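Galtlow Community Energy Advice
Progress report to the Wastlow Fund, second period
Prepared by Josefina Ibarra, program manager

Where we are

The grant pays for home energy visits in the older streets of Galtlow and, as of this period, Cludulbridge. We completed 157 visits against a target that was lower, a sentence I have not had the chance to write in earlier reports and may not write again. The extra visits came almost entirely from Cludulbridge, where a church newsletter printed our phone number in very large type under the heading "Drafts."

Most homes got the standard package: door strips, pipe wrap, a look at the thermostat, and a chat about the bill. The chat takes longest. Several residents had been paying for a boiler service plan on boilers removed years ago, and one household was on its third such plan. We have helped cancel them all, which meant more hold music than the grant strictly covers.
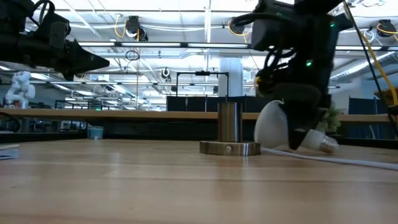 Lighting remains the cheapest part of the program and the part people argue about most. Residents will let us take a door off its hinges without comment, then defend a hot little bulb in the hallway as though it came over with their grandparents. Complaints about replacements are mostly about color, followed by fit. A white bulb with a rounded dome and a silver screw base is what most people picture when we say "bulb," and in the Palma Street apartments it is no use at all, as the ceiling fittings there take something else. We ordered for Palma Street before checking. The spares have gone to Cludulbridge, where they fit, and the visit form now has a line for the type of socket.

Money

We spent $3,877 on materials this period, of which $1,255 was lighting. The lighting figure is higher than planned for the reason just given. Travel came in under budget, helped by the van being in the shop for much of February, when staff took the bus and billed us for very little. The van repair itself is not charged to this grant. We would like it to be.

What has not gone well

Follow-up calls are behind. We promised to phone every household after the visit and have reached fewer than half. People do not pick up for a number they don't know, and we are a number they don't know. Josh-from-the-bank style scams have not helped. Postcards are being tried in Galtlow and the first replies are back, including one that was a shopping list.

We are also short one trained visitor. The post has been advertised twice, and interviews are set up for the second round.

Next period

Finish Palma Street with the right fittings. Catch up on calls. Start evening visits, up to 4 a week, for people who work days. We ask the Fund to approve moving the unspent travel money into materials, and attach the revised budget sheet.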